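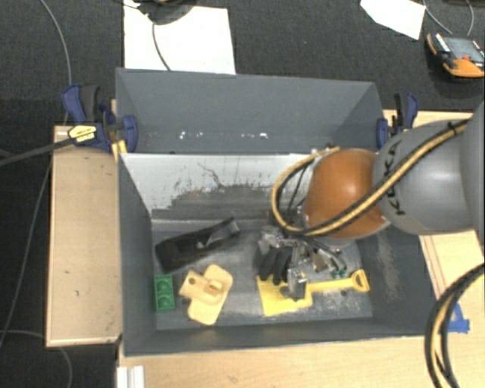 Clestbridge, 31st May

Figure 3. Bin clearing, arm lowered over the yellow toy shovel. Three other objects remain in the left half of the bin.

4.2 Clearing a bin of mixed objects

The second chore in our study is the clearing of a bin. In a house it corresponds to emptying a toy box, and in a small shop to sorting the returned goods. A person does it without looking very carefully. We wanted to know if an arm with a hand of several fingers can do the same work at a speed and with a reliability which a user would accept.

Each trial starts with a small number of objects placed in the bin by an assistant who does not operate the arm. The objects are taken from a set of 40, bought in ordinary stores and never modified. The arm must take them out one by one. The operator may stop the arm for safety, but he or she may not move an object. If an object is lifted and then falls back inside the bin, we count the attempt as failed, also when the next attempt with the same object succeeds. This rule is more strict than the one used by Abreu and Phí in the earlier study at Prinel, and the reader should keep it in mind when comparing the two sets of results.

In total we recorded 1,481 attempts, and 285 of them failed. We examined all the failed attempts by hand. Two of the authors (Pillai and Cordeiro) gave the labels independently, and the cases where they did not agree were discussed until one label was chosen.

The largest group of failures concerns long and thin objects which lie almost flat, such as the shovel in Figure 3. The blade gives a wide target, and the planner prefers it for this reason. However, the weight of such an object is not well supported when it is held only by one end, and the handle can turn downward during the lift. A grasp near the middle of the shaft would be better balanced, but there the fingers have to close very near to the floor of the bin. With our present safety margin the planner rejects most of these grasps before they are tried.

The second group concerns objects near a wall. In Figure 3 the grip of the shovel is close to the right wall, and a small green block stands at the left side of the floor. For such a block, a finger must enter between the object and the wall, or the object must first be pushed to the open area. Our system does not know how to push. It repeats the same approach with small changes of angle, and it gives up after 16 tries. Esteves observed that a child would solve this with one finger, and we have no argument against her.

A third group, much smaller, comes from the perception. Dark objects are sometimes separated into two parts, and the hand is sent to a point between them. The worn surface of the bin does not help. In places the paint-like marks and scratches have a contrast as strong as the border of a real object. We replaced the bin once, in November, and the number of false detections decreased for a few weeks until the new floor was scratched as well. We decided to keep it in this condition, as a bin in a real shop would not be clean either.

Regarding time, a full trial needed over six minutes on average. We asked the staff of Garcia, the store which lent us a work area for the pilot, if this would be useful for them. They answered that the speed is acceptable if the work is done at night, but that one object left in the bin means a person must come and check every bin. For them the chore is then not automated. We find this a fair judgment, and for this reason Table 2 gives the share of completely cleared bins separately from the share of successful attempts.

The Utum controller was the same in all trials. Its effect on the folding chore is treated in Section 4.3.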